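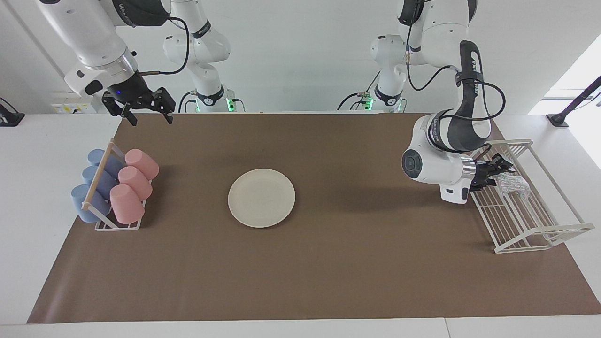 Prep table, brown mat down, dish rack on the right

Prep table check, Privari kitchen, Wed 15 March

Mat flat, no curled corners – OK. I'd still like a shorter one, I keep having to smooth the thing out after lunch!

Round cream plate – OK. Ran my thumb all the way along the rim and found no chips.

White wire dish rack – OK, with a comment. There's a plastic bag in it. Bags go in the drawer, please, they hold water against the wire and that's how the last rack rusted (I loved that rack).

Rack slats – OK. No sharp ends, nothing bent.

Table edges wiped – redo. Sticky patch at the front, no idea what it was, came off with warm water.

Floor under table – OK, dry.

Outlet covers – one loose screw, item 16 on the repair list. Still waiting on Biwott for that one.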